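Planaldale workshops get a shared rulebook for robots that work near desks

PLANALDALE, March – After most of a year of drafts, comments and more than a few long lunches, the Solden network of small robotics workshops has put out its first common set of working rules for robots that pick up and sort everyday things in rooms where other people are trying to get their own work done.

The guide is free to download and runs to 14,000 words, which sounds like a lot until you see how much of it is checklists and blank forms (there is a shorter version for the wall, too). It grew out of a survey last fall that drew 925 replies from people who either run robots or sit near one. Of those, 575 said their workplace had no written rule at all about when it was fine to reach into a robot's work area. Many had worked out a habit among themselves, and the habits were often sensible, but they changed from one room to the next, and a new hire had to pick them up by watching.

So the guide begins there. Hands stay out of the bins while the arm is powered, and anyone who needs to straighten or swap something stops the arm first and says so out loud. The person who stopped it is the one who starts it again. Tables are to be checked for cracks and wobbles at the start of each shift, and there is a friendly page on keeping bags, cups and cables away from the reach of the arm.

A longer chapter deals with the objects themselves. Soft goods and hard goods should be logged separately, bins should be see-through wherever possible so that a person can check the contents without leaning in, and a drop or a missed grasp goes into the log just the same as a clean one. The writers went through 2,549 log entries from member workshops before settling on the wording, and they say the hardest part was getting everybody to mean the same thing by "drop." 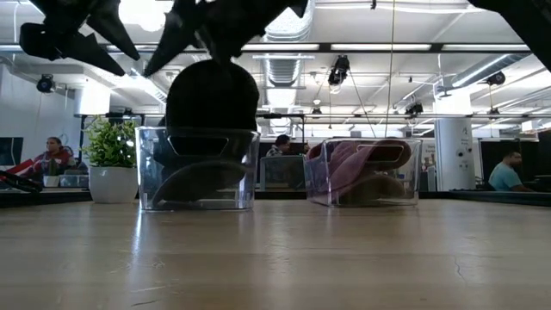 Sorting between two clear bins, with office desks just beyond the table.

Batus, which makes bin liners and table mats for several of the workshops, and the Qiu training center, which teaches new operators, both sent in comments and have said they will follow the guide in their own rooms. Qiu plans to add a half-day session on it to its beginner course, with plenty of time set aside for questions.

The rules are voluntary for now, and members have 3 months to try them out and send back whatever seems clumsy or unclear. A revised version is expected after that, along with a section on noise, which came up again and again in the survey and which the writers admit they ran out of time to do properly.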